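The Robot Who Never Asks for a Biscuit

By Mirjana Mujić
July

Somewhere in the Windosside warehouse there is a robot arm with a very dull job. It picks things out of a bin. Then it picks more things out of a bin. It has never once sighed about this.

Before the arm came, people did all the picking. On a busy Friday the warehouse sends out 3000 parcels, and every one of them used to start with somebody bending over and rummaging. If you have ever looked for one particular sock in a full drawer, you know the feeling. Now do it until teatime.

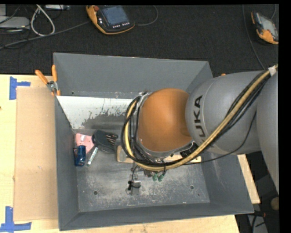 Rummaging is easy for you and very hard for a machine. You can find a pencil with your eyes shut. A robot has to work out where one thing stops and the next begins, which bit to grab, and how hard to squeeze. Shiny things confuse it. So do thin things, and things lying on top of other things, which is how things usually lie.

So what happened to the pickers? Cheuk-hei Yang was one of them. These days he looks after 3 arms, and when one gets stuck he goes and sorts it out. His back is much happier. His head is busier, and he had to go on a course with a test at the end, which he describes as "long".

Not everyone was pleased. Some pickers moved to packing, and a few left for other jobs. Grown-ups still argue about whether that was fair, and they may still be at it when you are old enough to join in.

299 shares | 3 comments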